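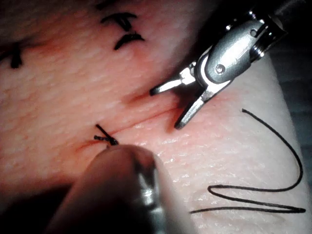

Practice pad with a straight incision, instrument at upper right.

Zorkska Protest Policing Records

Version 3, released 10/03/2024

Public statements on the use of force at demonstrations in Pistholm: 300 documents from police, city offices, churches and rights groups. Each row holds one statement, its issuer and a topic code.
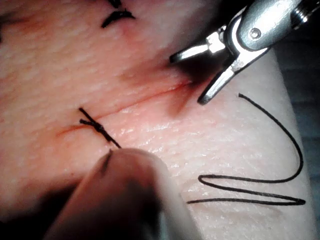
Statements in Pärn dialect — 47 of them — come with an English translation. Translations were checked once and may still contain errors.

Known gaps
Police releases from November are incomplete. Radio interviews are not included.

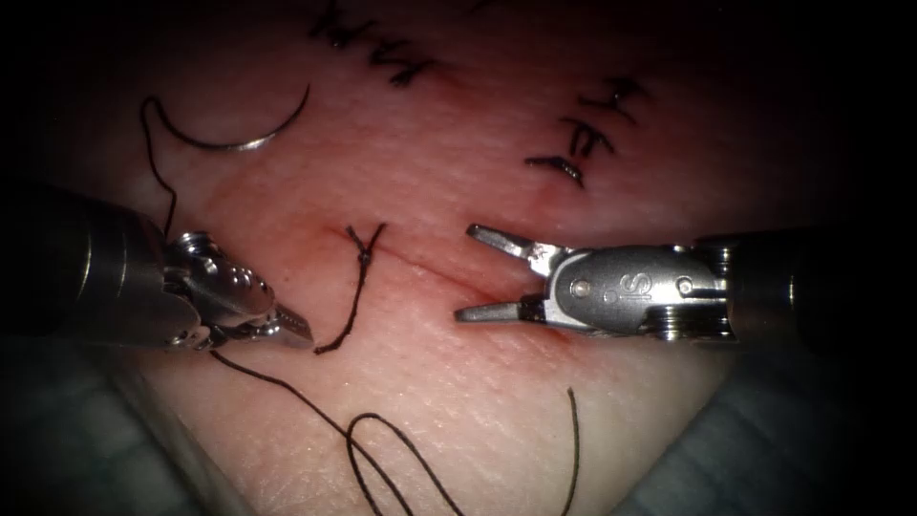 Two instruments on either side of the incision.

Files
statements.csv
issuers.csv
codes.txt (30 topic codes)

Names of injured people were removed. Do not try to restore them.
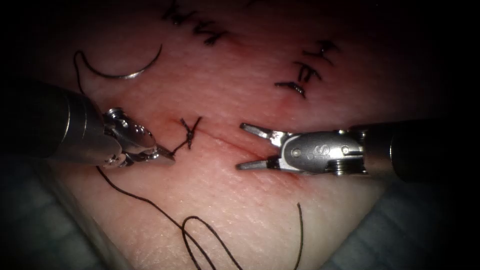
Thread held in the left jaws, with a knot to the right.

Send corrections to the Drotis records desk with the row number.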